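Stop tuning the gains first. Log first.

I keep saying this and keep getting the same shrug, so I'm writing it down before the 2 pm call. Small arms on small boards, hobby-grade joints, wires everywhere. Everybody's instinct when the thing overshoots is to open the config and start nudging numbers. Kp up a bit. Down a bit. Lunch. I did it for most of November on Kotorska, our little pick-and-drop stack, and I have nothing to show for it exept a folder of configs called final.

What fixed the swing was boring. Leen Abou Jaoude put timestamps on both sides of the serial link. Command out, position back. Commands were leaving at 50 Hz and the board was acting on 36 of them. The rest, gone. No gain in the world fixes that. The planner thought it had a smooth curve, the arm got a curve with holes in it.
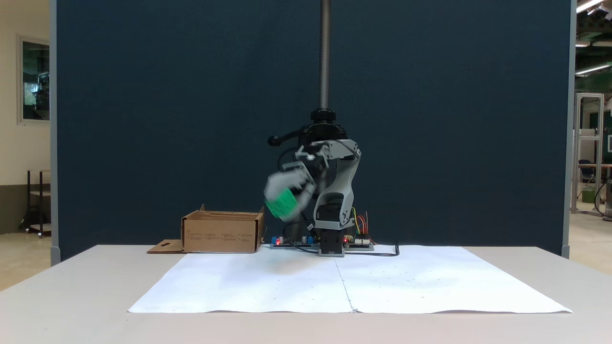 ## What I'd want in every driver

Two clocks and a drop counter. Not a dashboard! A text file is fine. Hattar already writes one by default and costs us 40 lines of code, so the "no time for tooling" argument is dead to me.

Carla Hijazi disagrees, for the record. Her view is that logging on a tiny controller eats the same cycles you're trying to measure, and she has a point, we saw it when we logged every joint. So log the link, leave the joints alone. Cheap enough.

And planners should get the real rate, measured at startup, instead of a constant someone typed in once and forgot. Surkau still has the constant. I've asked. Will ask again at 2.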